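Stollus adds square work table and ribbed-base bench stand to Granero range

Stollus has extended its Granero range of workroom furniture with a square light-wood table and a set of white bench accessories for close work at a seated position. The additions are intended for repair benches, craft rooms, sewing rooms and school workshops. They go on sale through the distributor Nkosi in January.

The Granero range was introduced as a storage line and has until now consisted of shelving, drawer units and a wall-mounted pegboard. Requests for a matching table came mainly from buyers who had fitted out small workrooms with the shelving and were using dining tables or office desks for the work itself. Those tables were generally too deep to reach across and too glossy under a task lamp.

The new table has a square top with a pale grain. A square format was selected so that the user can sit on any side and reach the middle of the surface without standing. It also allows a lamp or a magnifier to be placed centrally and used from all four sides, which suits rooms where two people share a bench. The table is supplied flat and assembled with one key. Feet are adjustable and can be used on hard floors or on short-pile carpet.
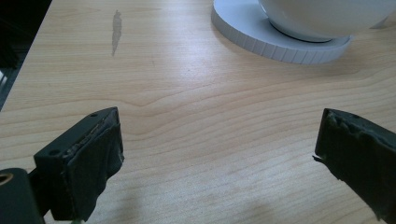

Finish was the subject of most of the development time. Stollus tested 4 surface treatments before settling on the one used in production. Each was assessed for glare under a lamp set at a low angle, for marking by water and mild solvents, and for the ease with which small dark parts such as screws and washers could be picked out against the grain. A fully matt finish gave the lowest glare but held on to marks and was difficult to clean. The high-gloss finish cleaned well and was rejected on glare. The production finish sits between the two. Some reflection remains when the light source is directly opposite the user, and Stollus recommends placing the table side-on to a window where the room allows it.

Marks should be wiped off with a damp cloth and the surface dried afterwards. Abrasive pads, acetone and undiluted bleach are not suitable. Flux residue can be removed with isopropyl alcohol on a cloth, applied sparingly. A replacement top can be ordered separately and fitted to the existing underframe.

"Most complaints about work tables are about the top, and most of those are about light," said Jaruwan Jitpraphai, product manager for the Granero range. "We spent a long time moving lamps about. The legs were finished in the spring and the top took until autumn."

The bench stand is a low round base with a grooved rim. It is designed to raise a bowl or dish slightly above the work surface, so that the container can be turned with one hand while the other is occupied. The grooves give the fingers something to hold when the stand is turned from the side. Stollus supplies the stand in white only. A bowl is not included, and any round-bottomed or flat-bottomed bowl whose foot fits inside the rim may be used.

For magnification the company has worked with Cudedik, whose bench magnifiers are already used in watch and jewellery repair. The Cudedik unit offered with the table is a white magnifying lamp with a large round lens in a chrome rim, carried on a slender upright. The lens and arm can be lowered towards the table top for transport or when the upright is being fitted.

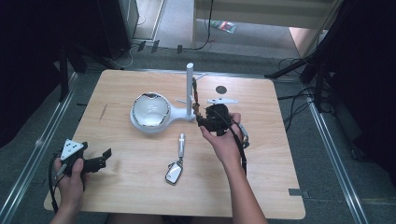

Assembly of the lamp should be carried out on the table at which it will be used. The upright is fitted first and checked for movement at the foot. The arm is then attached and the joint tightened until it holds the weight of the lens without drooping. Over-tightening is the usual cause of a stiff joint -- a quarter turn past first resistance is normally enough. The mains lead is connected last.

The lens should be covered when the lamp is not in use. An uncovered magnifying lens left in direct sun can focus light on to the surface below it and present a fire risk, whether or not the lamp is plugged in. A fabric cover is packed with each unit. The lens may be cleaned with a microfibre cloth and lens fluid. Household glass cleaner should be kept off the rim and the joints.

Before release the table and lamp were placed with repair workshops and evening classes for a trial period covering 3,317 hours of recorded bench use. Two changes were made as a result. The foot of the lamp was given a softer pad to reduce creep on the smooth top, and the assembly leaflet was redrawn at a larger size after several users reported that they could not read it without the magnifier. No change was made to the dimensions of the table.

An initial production run of 2,955 tables has been scheduled. Orders placed by schools and colleges before the end of the month of release will be delivered first, followed by trade orders and then retail stock. The stand and the lamp are sold separately or with the table as a set.

Nkosi will hold stock of all items, including replacement tops, foot pads and lens covers. Showroom visits are available every Tuesday by appointment, and finish samples can be posted to trade buyers on request.

Press enquiries: Jaruwan Jitpraphai, Stollus. Product sheets and assembly leaflets are available from the Stollus press office.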